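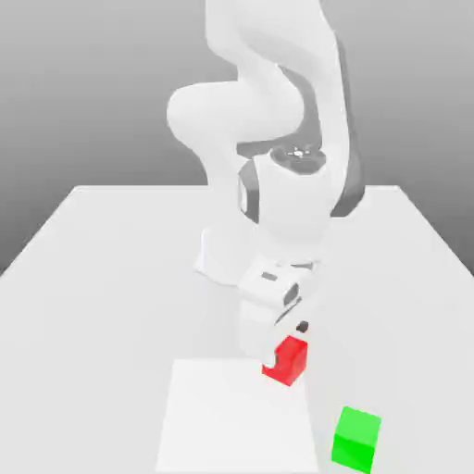 Slide 4: Rehearsing in the simulator

Say up front that the real arm lives on a bench in Ebbe Amundsen's garage, between a freezer and a canoe. The simulated one gets a clean white table all to itself. I am a little jealous of it.

The task: red cube goes on the white pad. Green cube stays where it is. Red is in the gripper here, tilted a bit, low over the pad's far edge. Point at the tilt — it matters on slide 5.

Numbers, slowly: 960 simulated runs before we let Sukus (our control script, named after Ebbe's cat) near real motors. Then 9 runs in the garage. We got 3 good ones. Pause for sympathy.

Slide 5: What the simulator left out

Friction, mostly. Also the bench, which leans toward the canoe. Periklis Karras shimmed it with a folded Tveit catalog and we got two more good runs that evening. Credit him by name, he is in the second row.

If someone asks about cost, the gripper fingers are home-printed and the rest is Ebbe's problem. If someone asks about stacking, say February and move to the next slide.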